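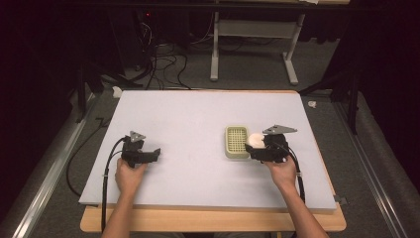

Community Room Safety Walk-Through, Arrieta Hall
June check, filled in by Leire Aguirre

1. Exits and hallway
Both doors open all the way. OK. The back one still sticks a little in damp weather, so give it a good friendly push, and thank you to Ramiro Tejada for planing it down last winter (it was so much worse before, believe me!).

2. Smoke alarms
Tested all 4. The one by the coat hooks chirped at me all through the test, so it has a new battery now. OK.

3. Tables
No wobble, no splinters along the edges. OK. Please carry the long ones with two people, even if you feel strong that morning.
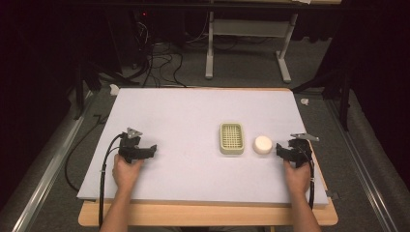
Green basket and white board on the table.

4. Hot water
Kitchen tap came out at over 70 degrees Celsius, and that is too hot for little hands. NEEDS WORK. I've left a note for Emiliano Rivas, and until he gets to it there's a sign taped above the sink.

5. Chairs
We own 80 and I went through every one, with a cup of tea halfway. Set aside 3 with loose back legs; they're in the closet with a ribbon on them, so
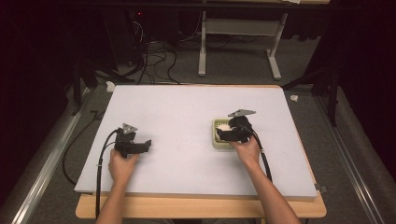
please leave them there until they've been glued, however short of seats you are.

6. First aid box
Low on small bandages and the eye wash is out of date. NEEDS WORK. Estíbaliz has the key to the supply closet.

Next check: Valeriano Urquijo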